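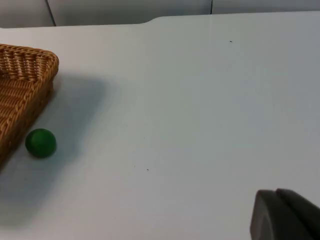 How to prepare your internal app for bad network connections

Many company apps are tested by people who sit near a good Wi-Fi router. Then the app goes to the field staff, and after a few days the complaints arrive. The form did not save. The list is empty. The same order was sent two times. In this tutorial I will explain how we changed a small order app so that it works offline first, and how you can do the same with your own app without writing everything again.

The app in my explanation is called Clindia. It is used by drivers and service technicians who visit customers between Sallau and Markthorpe, and on this road there are long parts with no signal. I will not show much code, because your platform is probably different from ours. The steps are the same on Android and on iOS, and also for a web app that is installed on the home screen.

Before you start

You need a list of all screens in your app, access to the server side (or a colleague who has it), and one old phone. The old phone is important. On a new phone everything looks fast, and you will not notice the problems.

Step 1. Decide what must work offline

Go through your list of screens and give each screen one of three labels: "must work", "read only" or "needs connection". Please do this together with the people who use the app. When we did it alone in the office, we gave the label "must work" to the price calculator, and later we learned that the technicians almost never open it at the customer's place. What they needed was the customer's phone number and the notes from the last visit.

In our case 8 screens received the label "must work". Everything else could wait. If your number is much bigger, look at the list again.

Step 2. Put a local database between the screen and the server

In the old version, every screen asked the server directly and waited for the answer. In the new version the screen only reads from a database on the phone. A separate part of the app, which we call the sync service, speaks with the server and updates this database.

This is the biggest change, and it can be done one screen at a time. Begin with a screen that only shows data, for example the customer list. The old code and the new code can live in the same app for some weeks. We moved the first screen in March and were in no hurry with the rest.

Store for each record the time of the last update and show it to the user in small text. People accept old data if they know how old it is. They do not accept it if the app hides this from them.

Step 3. Create an outbox for changes

When the user saves a form, do not send it. Write it in a table called outbox, and let the sync service send it later. Each row in the outbox needs:

a unique ID, created on the phone
the kind of change (new, edit, delete)
the data itself
the number of attempts
the last error message, if there was one

The unique ID solves the problem of double orders. If the connection breaks after the server received the order but before the phone received the answer, the phone will send it again. The server must check the ID and, when it already knows it, only answer "OK" and create nothing. Ask your server colleague to build this check first. Without it the outbox makes the situation worse than before. 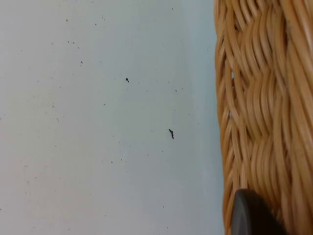 Step 4. Choose the rules for retry

Do not try again every second. It empties the battery, and when the signal comes back all phones hit the server together. We wait 15 seconds after the first failed attempt, then 60 seconds, and after this we double the time until we reach half an hour. When the phone reports that the network has changed, we start again from the shortest time.

Add a small random part to every waiting time. My colleague Barry Stockdale insisted on this, and I thought it was too much for a company of our size. Then one Sunday the server at the Sedgwick office was restarted, and all the phones which had something in the outbox came back at the same moment. Now the random part is in our code.

Also make a difference between errors. If the server does not answer, try again. If the server answers that the data is wrong, stop and tell the user. To send a wrong form again and again does not help anyone.

Step 5. Handle conflicts in the simplest way you can

A conflict happens when two people change the same record while one of them is offline. There are clever methods for this, but most business apps do not need them. We use two rules:

For notes and comments, keep both versions, one under the other.
For single fields like address or phone number, the last change wins, and the old value goes to a history table.

The history table is cheap and it has saved us several times. Only for orders did we make a special screen where the user must choose between the versions.

Step 6. Show the status clearly

The user must know if the work is safe. We put a small symbol beside each saved form – a clock if it is waiting, a check mark if the server has it, and a red circle if there is a problem. When the user touches the red circle, a text explains what to do, in normal words. "Error 409" is not normal words.

Avoid big windows that say "No connection". The driver knows that there is no connection.

Step 7. Test it like in real life

Airplane mode is a good beginning, but it is too clean. A weak connection is more difficult than no connection, because requests start and never finish. Use the network tools of your system to make the connection slow and to lose some packets. Then take your old phone and do the following:

Open the app in airplane mode after a full restart of the phone.
Save 17 forms, close the app by force, and open it again. All forms must be in the outbox.
Turn on the network, and turn it off in the middle of sending.
Change the clock of the phone by one day and look if your "last change wins" rule still works. Ours did not, and now we use the time of the server for everything that it receives.
Log out while the outbox is not empty. The app should warn you.

The last point is easy to forget. In our first version, logging out deleted the local database, including everything that was not sent yet.

When all of this works, give the app to two or three users for a week before you give it to everyone, and look at the outbox errors each morning.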